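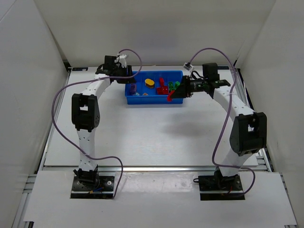

When should you start tomato seeds indoors?

Six to eight weeks before your last expected frost, which for most folks in the Hirwood valley means the middle of March. Peppers want a couple of weeks more than that.

Noemi Ferri has had this question put to her in the checkout line, at a funeral, and once through the window of a moving car, and she answers it the same way every time, with a hand on your arm and a follow-up question about your windowsills. She runs the Hirwood seed library out of two old card catalog cabinets on the second floor of the town library, and by the time I climbed the stairs on Mon 16 March there was already a line past the large-print mysteries.

The idea is as simple as borrowing a book. You take home a packet in spring, you grow the thing, you eat most of it, and in November you bring back an envelope of seed from your best plants (if you remember, and plenty of people don't, and she forgives them). The drawers hold 300 varieties now. The most requested is a squat, ribbed tomato called Butesero, which came to town in somebody's grandmother's apron and tastes, to me anyway, like tomatoes did when I was nine and eating them over the sink.

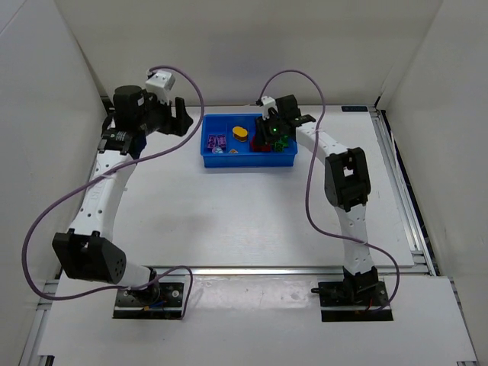
Butesero is a slow one, though, and it sulks in cold soil. Noemi won't let hers outside until the nights stay above 50 degrees, and she sets each plant deep, right up to the first good leaves, so the buried stem can put out roots.

Beans are where she sends beginners. Zbigniew Domański was a beginner himself when he retired from the post office and borrowed a packet of Piras, a speckled pole bean that climbs anything you give it. He gave it his garage. "I came home from my sister's and couldn't find the door handle," he told me, looking awfully pleased. These days he grows out Piras for the whole library, and he let me shell a few pods at his kitchen table while he hunted for the good coffee cups. They make a lovely dry rattle when they're ready, and I could have stayed there all afternoon!
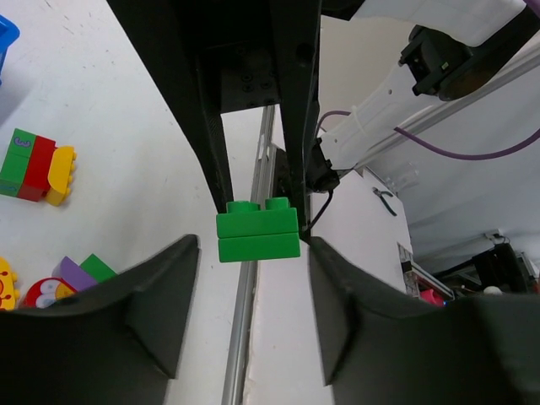

How long do saved bean seeds keep?

Three or four years in a sealed jar, somewhere cool and dark. Tomato seed will often go longer, but let it dry completely before you put a lid on it.

Zbigniew keeps his in jelly jars on the cellar stairs, with the year written on masking tape. I went home with one of them in my coat pocket and a promise to bring it back full, and my husband has already asked me, very politely, to plant them well away from the garage.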